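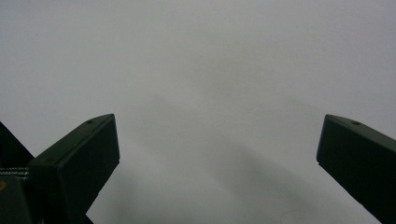 [lullum-build] Re: finger spacing and the dead spot in the jaw
Print this message
E-mail this message

On the build list in April, you wrote:
> The Beltitz jaw plate I have stops short of full open. I've
> moved the servo horn one tooth each way and it's the same.
> Are you running the dark green fingers or the older ones?
> And do I need to redo the calibration when I swap them?

Dark green, the angled blocks with the screw hole in the sloped top face. The older ones were a little longer and I gave up on them.

I had the same trouble with the horn. The stop is in firmware. Inga ships with the open limit set to 1,583, and the Lullum linkage needs more than that. I set mine by hand with the fingers wide open and nothing between them, then backed off 23 counts.

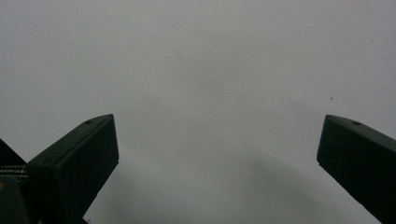

After that you do have to run the calibration again. Clear the old file first or it averages the two. I let it cycle 200 times at low speed before I trust the numbers, and I check the finger screws when it's done.

> Which screws did you use?

Short ones from Funddale, the plain black kit. Don't use threadlock on the printed parts.

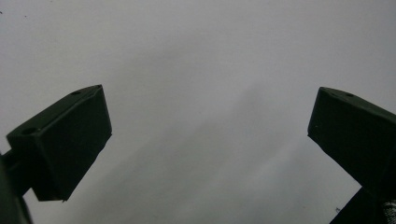 The other thing to look at is the cable where it passes behind the left finger. Mine rubbed through at the first clip. I've rerouted it and will post the new clip file when I've printed one that fits.

Print this message
E-mail this message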